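又看到有人推“裸顶大开间”，说拆掉吊顶、刷白、挂几排灯管，旧厂房立刻变成理想工作间。我在这种屋子里待的时间不算短，想泼点冷水。慢慢发，想到哪写到哪。

先说省钱。中介和装修公司最爱讲的一句是“不做吊顶，省一大笔”。我手上有 Binstead 给 Firnden 那个大间报的单子，2019年6月的，吊顶一栏确实空了。往下翻两页，多出来“管线整理”“顶面清理喷白”“桥架外露处理”三项。三项加起来比吊顶贵了 1065 块。

我问对方什么叫管线整理。答：让管子看起来整齐一些。我又问，挪位置吗？不挪。那怎么整理？擦干净，重新刷一遍，松的卡子换掉。行吧。

喷白这件事也值得说说。白顶照片里好看，这点我承认。但厂房顶带一道一道的棱，棱和棱之间最会藏灰，普通鸡毛掸子根本伸不到底。有吊顶的时候灰在板子上面，眼不见为净。没有吊顶，灰早晚落在你桌上。

有人会说，可以定期请人来做高空清洁啊。可以。你去问问价，再问问人家来的那天屋里的东西怎么盖、盖到几点。我们盖过一次，塑料膜铺完，一上午就没了。

再说灯。推文里的灯永远是横平竖直一条线，间距相等。我见过的旧车间没几个这样。原来机器在哪儿灯就在哪儿，后来机器搬走，灯留下，再后来租户嫌暗又补两盏，长短不一，色温也对不上。

Clegg 的销售跟我保证过“全屋均匀”。我拿照度计去量，两盏灯底下 1103，往墙根走几步，高柜旁边 105。他说平均值达标。平均值当然达标。我又不能站在平均值上干活。

顺便说一句，别迷信灯多。灯多不多跟桌面亮不亮是两回事，尤其顶高的房子。光从那么高下来，中间还有梁、有管子，你自己的脑袋也算一个。想看清手里的小东西，最后还是得在桌边夹一盏台灯。台灯 200 块以内的就够用，比在顶上加一排划算。

声音也没人愿意提。硬顶硬墙硬地，掉一把螺丝刀全屋回头。吸音板能不能解决？能缓一点。装修公司给你看的那种薄薄的彩色毡片，我持保留意见，贴了半面墙，我没听出区别，只觉得墙花了。

评论里有朋友问：那你说的大开间到底长什么样，是不是特别破？不破。我从来没说它破，我说的是它没有宣传的那么省事。 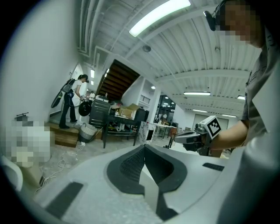 大开间的顶，我劝大家看之前先把“通透”两个字忘掉，改成数自己以后要维护多少东西。梁、水管、线管、风管，每一样都有一个“坏了找谁”的问题，签合同时问一圈，常常一半答不上来。灯也一样，你看中间那根长灯管亮得很，往里走还有几盏，长的短的都有，远处左边又是两个小方块。以后换灯，备件就不止一种规格。旁边还吊着一个圆的，图纸上我敢打赌没标。

同一个角度再说登高。左边白墙跟前有个木踏台，有人站在上面。这种台子我是支持的，踏面宽，比人字梯踏实。但它的高度也就够你弄弄墙上的东西，离顶还差得远。所以听到“有个台子，日常维护自己就能搞定”这种话，先问清楚搞定的是哪一层。

然后是 Drilline 的墙面挂板系统。又一个被吹得厉害的。说什么墙上打孔一次到位，以后随便调。我试了一个冬天加一个春天，调过两次，之后大家就把东西往钩子上一挂了事，钩子在哪儿就在哪儿。挂板本身没毛病，毛病在那句“随便调”，正经干活的人谁有空天天调墙。

还有白墙。白墙配白顶，刚刷完那几天确实亮堂。到8月你再去看，手够得着的那一圈已经灰了，肩膀高的地方有蹭痕，开关周围一圈手印。我的建议是下半截刷深一点，耐脏漆，难看就难看。每次提都被否，说影响拍照。那就拍照吧。

有人问我是不是反对所有开间。没有。地方大，东西好搬，两个人抬一张长桌不用拐弯，这些好处是实打实的。我就是不信“拆了就好”。拆掉的那层板子以前替你挡了灰、挡了噪音、挡了一堆难看的管子，这些活儿总得有别的东西来顶。

真要租，我会做这么几件事。天黑以后去看一次，只开屋里的灯，在你打算放桌子的位置站一会儿。下雨天去看一次，顺着管子往上看有没有水印。问物业要灯管型号，要不到就自己爬上去抄。找个人在另一头正常说话，听听能不能听清。

报价单上凡是写“整理”“优化”“提升”的，一律让对方写明动哪里、用什么料、几个人做几天。写不出来的划掉。Binstead 那三项后来划掉了一项半，半项是喷白，他们同意只喷已经掉皮的地方。喷完颜色不太一样，站在门口能看出来，我觉得没关系，别人觉得有关系，还在吵。

Clegg 说下次带新灯来试，免费试一个月。我先把照度计电池换了再说。

补一条，刚才有人私信问供暖。别问了，顶那么高，热气都去陪那些管子了。穿厚点。

再补一条。那个照度计是手持的便宜货，读数别当检测报告用，我只拿来比较同一间屋里哪儿亮哪儿暗。有更准的数据欢迎贴出来，最好带测量位置，光给一个平均值的我就不看了。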